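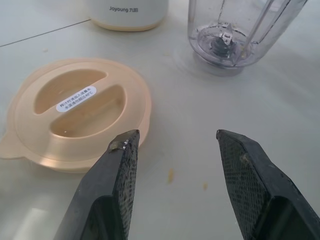

Maureen Gosling asked us why a robot hand costs more after you have already paid for it. She had seen one price on the Skovar order form and a bigger one in the school's yearly plan, and she wanted to know which was right.

Both were. The first is the purchase price. The second is the purchase price plus the running cost, the money needed to keep a machine working.

Grip pads are a good place to start. A pad is the rough layer on the inside of each robot finger. The mesh pattern helps the finger hold smooth things, such as a plastic lid. Pads rub against whatever they pick up, and they get scuffed. One finger's pad can look much more worn than the other's.

How do you plan for that? You need two numbers: the price of one set of pads, and how many sets you will use in a year.

Say the robot hand costs $1,555. A set of pads costs $84, and the hand uses two sets a year.

84 x 2 = 168
1,555 + 168 = 1,723

So the first year costs $1,723. The second year costs $168, if nothing else breaks. Planners usually add spare money for that "if" -- it is called a contingency. In our plan it is $100 a year.

Next, think about the jobs. A hand that will lift a clear blender jar has to open wide enough to go around it, or around some part of it. Measure your widest object before you order. Fairweather and Vendside both list this size as "maximum opening."

Try it yourself. Pick a machine at home and write down its price. Then list every part that has to be replaced, such as filters, bags or batteries, and work out the cost for one year.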